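Right gripper won't let go of bagged items, then moves anyway
Forum > Grippers and end tooling > Faults

rxaba_s
Posted 2:10 pm

Two-arm cell, toiletries packing task. Toothbrushes, tubes and small bottles go into a clear holder. Loose items are fine. With anything in clear plastic wrap, the right gripper gets an open command, the controller reports open, and the arm leaves with the wrapper still attached. Once it swung a bagged toothbrush toward the operator side at full travel speed. No one was hurt but I stopped the cell.

The work, from the bench and from the wrist:

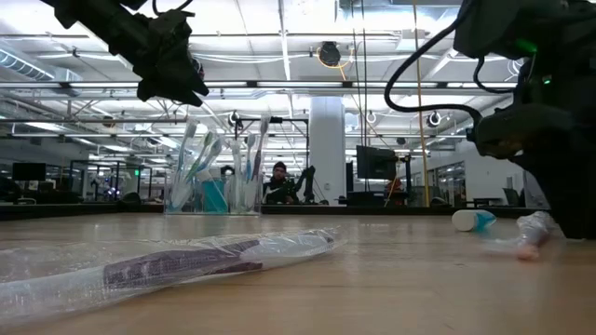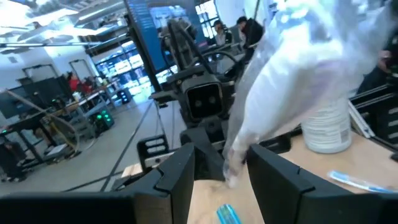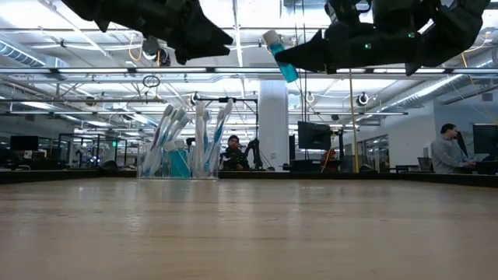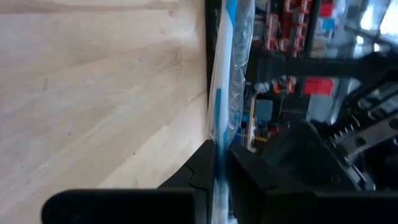 Fingers are the Vindley flat pads, software is Jallonero. The log shows 148 releases since the pads were changed in October, and four of them ended with the item still hanging on. All four were wrapped. Has anyone seen this?

kapoor_amos
Posted 2:31 pm

Static. Thin film clings to flat black pads like that, especially in dry air. We put a small ionizer bar over our bench at Crenshaw and it stopped. Cheap fix, try it first.

lyle_c
Posted 2:48 pm

I don't buy static for a whole toothbrush. It's too heavy to hang there on cling alone. More likely the film is getting pulled into the gap behind the pad when the fingers close. Take the pads off and look for shreds.

Also, "reports open" on that controller only means the command finished. It doesn't read finger position unless you turn that on.

rxaba_s
Posted 3:20 pm

Lyle, pads are off. There's a strip of film behind the lower edge of one of them, maybe a thumbnail wide. The screws on that side were loose too. I'm annoyed because I signed off that pad change.

kapoor_amos
Posted 3:34 pm

Fair enough, but one strip doesn't rule static out. I'd still run it with the ionizer and compare.

remedios_b
Posted 4:05 pm

Can we talk about the swing? A stuck wrapper is a nuisance. An arm going full speed toward a person with something it thinks it dropped is a safety problem, and new pads won't change that. Turn on the position check, add a 200 ms wait after open, and cap the retreat speed until the check passes. I'd keep people out of reach of the arms until that's done.

lyle_c
Posted 4:12 pm

Agree on the speed cap. The position check won't catch this by itself though. The fingers can be fully open with the bag hooked on one of them. You need a wrist camera check or a load reading.

remedios_b
Posted 4:19 pm

Then do both. I wasn't saying it was enough.

rxaba_s
Posted 5:02 pm

Plan for now: pads refitted with thread locker, position check on, retreat at quarter speed, wrapped items taken out of the mix. I've asked Bravmont for the pad drawing to see if that gap is meant to be there. Amos, I'll borrow an ionizer if it sticks again with the gap closed.

kapoor_amos
Posted 5:10 pm

Ours is a bit long for a single bench but you can have the spare - message me your shipping address.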